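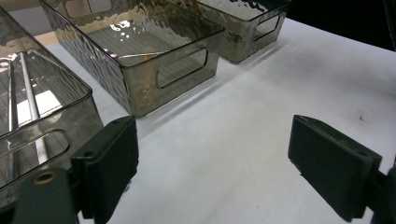

Three smoky gray bins on a white table, and so begins my new life.

Threads > Home & Storage > Small Kitchens
Search posts Go
2 min read

1/ I own 24 mismatched food containers and 15 lids. Celina says this is a math problem. I say it's a cry for help, and I have answered it with more plastic.

2/ The bins are from Gilmartin. They were listed as "smoke," a color meaning you can see there's junk in there but you can't quite read the label.

3/ The middle one has that dimpled side, like a shower door from my grandmother's condo. I love it. It throws little gold patches when the light hits. The junk drawer never did that for me.

4/ The nearest one already has two long silver rods in it. The sorting plan was one bin for baking, one for snacks, one for "misc." Guess which has a tenant.

5/ Handle cutouts: good. You can pull a bin off a high shelf by the end wall. You can also lose a packet of yeast through one – ask me how I know.

6/ Measure your shelf first. I measured mine second. The third bin now lives on top of the fridge with the takeout menus.

7/ Alistair wants to know if they stack. Alistair, they're open on top. They stack the way soup bowls stack.

8/ Update, April: misc is full. Looking at a fourth bin.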